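Thu 26 October — Kitchen and canteen inspection, Girklow site, second floor
Inspector: Halvard Sandberg. Present: Corinne Ferreira.

**Extraction and gas**

- [x] Hood filters in place, no drip. *Changed in May, next change on the sheet.*
- [x] Gas shutoff reachable from the door.
- [ ] Interlock trips with the fan off. *Tripped on the second try only. Vodach to look at the pressure switch. Do not use burners 3 and 4 until signed off.*

**Electrical**

- [x] Ground-fault outlets tested, all 6 trip.
- [ ] Mixer cord. *Sheath split near the plug, inner wires not exposed. Tagged out.*
- [x] Dishwasher isolator labeled. *Label reads "Drumitz" — the old machine. Relabel.*

**Floors and exits**

- [x] Rear exit clear to a width of 36 inches.
- [ ] Mat at the pot sink. *Corner lifts. Same comment as last time.*
- [x] Emergency light over the rear exit holds on battery.

**Fire**

- [x] Class K extinguisher, gauge in the green, pin and seal intact.
- [ ] Fire blanket. *Mounted behind the door when the door is open. Move to the left side of the frame, 2 screws, no drilling into the tile.*

**Cold storage**

- [x] Walk-in releases from inside.
- [ ] Temperature log. *Four days blank. Readings before and after the gap are within limits.*

**Serviceware**

- [x] Bowls and plates, rims checked by hand. *Chipped pieces go in the bin by the door, not back on the rack.*
- [x] Stack height under the shelf mark.

Open items: five. Interlock first, then the mixer cord. Reinspection after the Vodach visit.
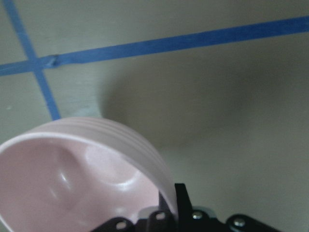

Neema Mushi: Burners 3 and 4 are off and tagged at the valve. Can the interlock retest be done before lunch prep? With two burners down we can't run the full menu, and I would like the result in writing before I change the order.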